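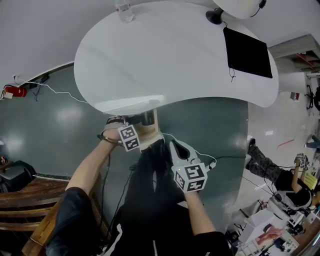
Solomiia Hnatiuk sostiene que las oficinas compartidas matan el barrio, y que en Grotholm cerraron dos cafeterías desde que abrió la primera. No comparto esa cuenta. Las cafeterías vivían de quien ocupaba una mesa toda la mañana con un solo café. En Grotholm trabajan fuera de casa más de 4000 personas, y a las 19 horas casi todas siguen conectadas. El problema es el horario, y de eso el ayuntamiento no habla.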